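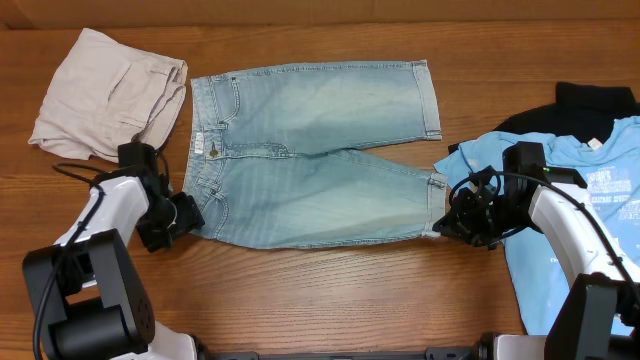
Summer clothes came down from the top of the closet in June this year, later than usual. I keep them in two zip bags from Vemau, and every fall I put them away telling myself I will sort them before they go up. I never do. So the sorting happens in June, on the table, with a cup of coffee and the radio on.

My rule is that everything gets unfolded before I decide anything. Folded clothes all look fine. Once a pair of shorts is spread out flat I can see the hems and the pockets and whether I want to wear it again.

The light denim shorts are staying. They are faded almost to white across the thighs and I like them better every year. I bought them at the Mészáros secondhand shop, back when it was still next to the pharmacy, and I have walked a lot of miles in them. I fold them in half lengthwise, one leg over the other, then up from the cuffs toward the waist. If you start from the waist the cuffs unroll and you have to do them again.

The beige trousers took longer. I folded them, then tried them on, then folded them again. The fit is good but they crease if you look at them, and I don't iron in summer. They are on the maybe side for now. If I haven't worn them by the end of the season they go to my neighbor Hajnalka Bárány, who has a steamer and likes using it.

T-shirts are where I have too many. The light blue one with the dark print has a collar that won't lie down anymore. I have tried pulling it into shape and drying it flat, and it stays crumpled. It is still soft, so it moves to the sleeping and painting pile. The black top is fine but it is too warm for July, and it went back in the bag with the sweaters.

For the drawers I switched to folding things so they stand up on the short edge. I resisted this for a long time because it looked like one more thing to keep up with. It does hold up, at least with T-shirts. Shorts are thicker and fall over unless the drawer is full, so I put a shoebox in there to take up the slack — an old one from Feka that happened to be the right height.

The donation bag had 3 pairs of pants and a jacket in it by noon. I dropped it off on the way to get groceries. The zip on one of the Vemau bags is starting to go, and I still have to find the slider that came off it. I think it's under the dryer.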